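February 19, 2025

Glue log, continued. Okay, the hide glue is finally behaving! I'd been fighting the Onolier batch for what feels like forever (lumpy, stringy, smelled like a barn) and Jocelyn Nguyen took one look at my pot and told me I was starting with hot water. Guilty. So I soaked the granules overnight in cold, warmed them slowly, and it poured like maple syrup.

Made 17 lap joints in maple offcuts from Mudgway. Clamped 10 of them and did the rest as rubbed joints, just hand pressure and patience. Best clamped one let go at 2,970 pounds, which made a bang you could hear in the hallway, sorry everybody. The wood tore before the glue line did, so I'm calling that a win. Rubbed joints are still curing, don't touch the tray please.

White table, three views.

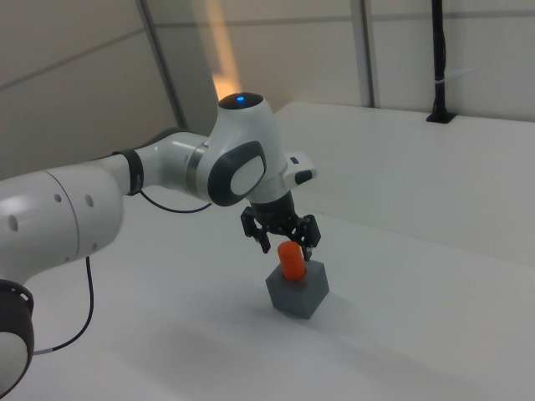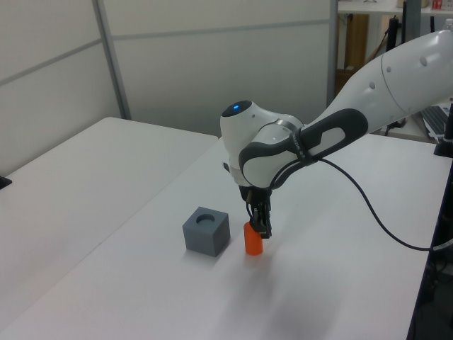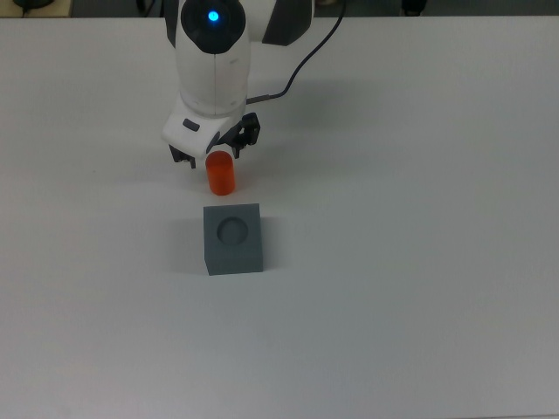

Still want to try Clodagh Sheehan's trick of warming the wood first. She swears by it for the Waltham clock cases, and her shop is way colder than ours, so I believe her. Also need to order more granules, the 400 gram bag is nearly gone and I'd like to have plenty before the humidity shows up in May. Thinner mix next time too, and I want to write down the pot temperature every time I open the lid, which I keep forgetting to do.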